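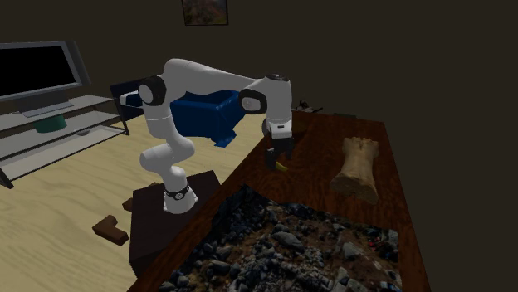 *A long wooden table in a dim room. Open the curtains before you start sanding.*

# How to oil a wooden table without ruining a weekend

Most wooden tables don't need rescuing. They need a good clean, a bit of sanding and some oil, in that order, done by someone who has read the tin. I've done five of these now, two of them on the same table because of how the first one went.

These instructions are for solid wood that has been oiled before, or never finished at all. If yours is varnished, oil will sit on top of it like gravy and stay there. To check, put a drop of water somewhere out of sight. On bare or thirsty wood it darkens the surface within a few minutes. On varnish it stays a bead until you get bored and wipe it off. If you have veneer, the sanding part of this page is not for you. Go gently by hand with fine paper or not at all, as veneer is about as thick as a birthday card.

## What you need

- Hardwax oil. I use Nokden in matt, 46 pounds for the large tin, and yes, I did wince
- Sandpaper in 120, 180 and 240 grit, plus one sheet of 400 for between coats
- A sanding block, or a random orbital sander if you like noise
- Lint-free cloths. Old T-shirts work if they've been washed to death
- Washing-up liquid, a bucket, a vacuum cleaner with a brush head
- Gloves and a proper dust mask
- A metal bucket of water for the used rags (see the last section, which I'd like you to read first)

The assistant at Jadoon will try to sell you a special applicator pad. It is a nice pad. It is also a sponge with a handle.

## Day one: cleaning and sanding

Wipe the table with warm water and a small squirt of washing-up liquid, then again with plain water. You are after the film of breakfast that every table has. Sanding over grease only pushes it into the grain, where it will show up later as a shiny patch shaped like Australia. Leave it to dry overnight if you can. Two hours by a radiator is what I usually do, and it's usually what I regret.

Start with the 120 and go with the grain. People hear this and nod and then go in circles. If you're using the orbital sander it goes in circles for you, so just move it slowly along the boards and don't lean on it. Leaning makes dips. You won't see the dips until the oil is on and the evening light comes in low, and after that you'll never see anything else.

Vacuum. Then do the lot again with 180, vacuum, then 240. Stop there. Going finer before the first coat closes up the surface, and the oil has trouble getting in.

Black rings from wet pots are iron or water stains and sanding won't always shift them. Oxalic acid will, but it's nasty stuff and wants gloves, goggles and the windows open, so follow the packet to the letter. I have one ring left on mine and now keep a fruit bowl on it.

## Day two: oil

Stir the tin. Don't shake it. Stir right down to the bottom, where the matting agent has settled into something like custard. Skip this and the first half of your table will be glossy and the second half will look like chalk.

1. Pour a little oil onto the cloth. Much less than you think.
2. Work in one direction along the grain, a strip at a time, overlapping slightly.
3. Wait ten minutes or whatever your tin says.
4. Wipe off everything that hasn't soaked in. Use a clean cloth and go over the whole top twice.

Step 4 is the one that matters. Whatever you leave on the surface won't sink in later out of politeness. It goes tacky, and then it collects jumper fluff. My first attempt spent most of February looking like it was growing a coat.

Do the ends of the boards as well. They drink more than you'd expect and may want a second helping. If you have the patience, oil the underside too, which helps the top stay flat. My neighbour Erhan Ateş did his and wanted everyone who came round to get down and look.

Leave the table alone overnight. Put something on it to stop people using it, but nothing that touches the surface. I use string between two chairs.

## Day three: second coat

Run a hand over it. It will feel slightly furry, where the grain has lifted. Give it a very light pass with the 400, barely the weight of your hand, then wipe off the dust and repeat the oiling. The second coat takes far less, perhaps half.

After that, you can use the table carefully the next day. Wait a week before hot plates, wet glasses or children with felt tips.

## The rags

Oily rags can heat up and catch fire without any help as they dry, particularly when screwed up in a ball. Soak them in the metal bucket of water, or spread them flat outdoors, one layer thick, until they've gone stiff. Then they can go in the bin. Don't leave them in a heap in the shed "for now".

## Topping up

Once a year, wash it, dry it, and wipe on one thin coat. Leave the sander in the cupboard. If a patch by somebody's chair goes dull before then, do that patch alone and feather the edges out with a dry cloth.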